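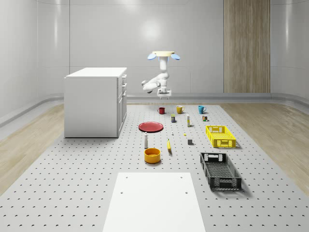 What is a household budget for? It tells you what you can spend before you spend it, and shows where the money went if you guessed wrong.

Chapter 7
Keeping House on Paper

By the end of the chapter you should be able to:
draw up a monthly budget from payslips and bills
tell a fixed cost from a changing one
spread a yearly bill over twelve months
read someone else's budget and find the gap in it

Words to know: income, take-home pay, fixed cost, changing cost, arrears, float.

Starting point

Most people keep a budget in their heads. Works fine in a quiet month. Then the car tax and a school trip land in the same week and the head version falls over. Paper is slower, but it remembers.

Start with money in. Take-home pay only – the figure at the bottom of the payslip, after tax and pension. Students always want to use the top figure. Don't. You can't buy bread with gross pay. Add benefits, rent from a lodger, anything regular. Leave out overtime unless it comes every month.

Then money out. Two lists. Fixed costs first: rent or mortgage, council tax, insurance, phone contract. Same amount, same date, no choice about it this month. Changing costs second: food, fuel, clothes, presents, bus fares. Gas and electric can sit in either list depending how you pay. Direct debit, fixed. Prepayment meter, changing.

The Farnwood budget

We use one household all the way through, so keep a page free for it at the back of your book. Nusrat Soomro rents a two-bedroom flat in Farnwood with her son. She works at Khattak, a fabric wholesaler, and is paid monthly. Her first try at a budget, done in January, had everything in it she could think of and came out with £208 left over. At the end of the month there was nothing left and she had borrowed £45 from her sister.

Where did it go? Not on anything silly. She had put food down as one weekly shop and forgoten the small ones – milk, lunches, the corner shop on the way home. She had also left out the boiler cover, which comes once a year, and her son's shoes, which come whenever they come.

Yearly bills

Easy to miss and easy to fix. Take the bill, divide by twelve, put that much aside each month. A £240 bill is £20 a month. Keep it in a separate pot or account if you can, otherwise it gets spent. Check the renewal letter too, the price may of gone up.

The float

A float is a small sum left in the account and treated as if it isn't there. Nusrat now keeps £200. It took her most of a year to build. The float is for timing – a bill that goes out the day before wages come in. It isn't savings, and Section 7.3 deals with savings properly.

Before you go on

Keep every receipt for a week. All of them, sweets included. Add them up by type and compare with what you would have guessed. Bring the totals to class, not the receipts. If you'd rather not share your own figures use the set for Roy Clegg in the back of the book: pensioner, owns his house, paid every four weeks. Watch that last bit. Four weeks isn't a month, and 7.2 begins with why it matters.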